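8/21/20

Spent the evening on the timestamp problem in Prendum and got further than I expected to. The symptom, for when I read this back in October and have forgotten: replayed trajectories look smooth in the plot, the pose error against the reference is small, and yet the gripper width channel closes early. It never closes late. The policy learns this faithfully and shuts the fingers before they are around the object.

I had blamed the width estimator. It reads the two finger positions out of the wrist image, takes the distance between the pads, and runs a short median filter over the result. A median filter adds delay, so it could only have pushed the closing later, and I should have seen that on day one. Wrote the sign of the error on a sticky note and put it on the monitor.

The real cause is in the recorder. Image messages are stamped on arrival at the host. Pose messages are stamped at the source and then corrected by an offset estimated once, at startup. Width is computed from the image but was being written with the stamp of the most recent pose message, left over from when I had the two in the same callback. So width inherits the pose clock while carrying image content, and the aligner then "fixes" it by shifting it a second time. Measured the resulting error at 118 ms on the worst log. The others are lower but all have the same sign.

The fix is nine lines. Width now carries the stamp of the image it came from, and the aligner refuses any channel whose clock source is not declared. I made it a hard error. Two old scripts broke immediately, both of them mine.

Then the tests. I keep the bedspread setup for grasp approach because the surface is bad in useful ways: striped, quilted, soft enough that nothing sits quite level. The cup goes upside down on its rim and the bottles lie behind it as distractors.

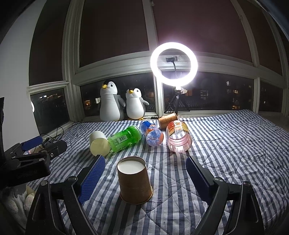 Re-ran the segmentation on the new logs before touching the policy. The cup mask is stable during approach. It gets worse when the pads come close on both sides, where the white bottom of the cup bleeds into the pale stripes and the mask grows a tongue toward the background. Raising the confidence threshold removes the tongue and also removes most of the cup. Left the threshold alone and added a temporal consistency term, weight picked by hand, which I don't like but it will do until I write a proper sweep.

The window is a separate nuisance. At night the exposure controller has dark glass and a bright ring light to choose between, and any small change in tilt makes it change its mind. The tracker in Stullov takes a sudden brightness step as lost features and falls back to the motion model for a few updates. I locked exposure and gain in the config. Feature count dropped a little overall but there were no more fallbacks in the logs I checked. I should also mask the window region out of feature selection, given that lit apartments across the way are very far off and contribute almost nothing to translation. Rotation yes, translation no. Ticket filed to myself.

Planner side: Bangash still produces an approach path that grazes the nearest distractor when the goal is low. The collision model treats every bottle as an upright cylinder regardless of how it lies. With a bottle on its side that is wrong in both height and footprint. I have a branch that fits an oriented box to the segmented points, and it works as long as the points exist. On clear plastic they mostly don't. The depth estimate goes straight through and lands on the bedspread. For now any detection labeled bottle with too few points gets a default box oriented along the mask's long axis. Crude, but it errs on the fat side.

Planning time went up from 14 ms to 30 ms with the boxes turned on. Acceptable. Most of that is broad phase, which I haven't tuned, and there is a copy of the whole scene per query that has no business being there.

Started the retrain on Vorik with the corrected stamps, roughly 400 episodes, same seed and same learning rate as the last run so the comparison means something. Resisted changing the image crop at the same time. Loss is already lower on the width head than the old run at the same step, though that could be the easier target and says little about grasps.

Left to do: regenerate the old aligned files or delete them, re-estimate the clock offset during recording instead of only at startup, remove the scene copy, write the threshold sweep. The offset comes first. Drift over a long log is not something I have measured yet, and the startup estimate assumes there is none.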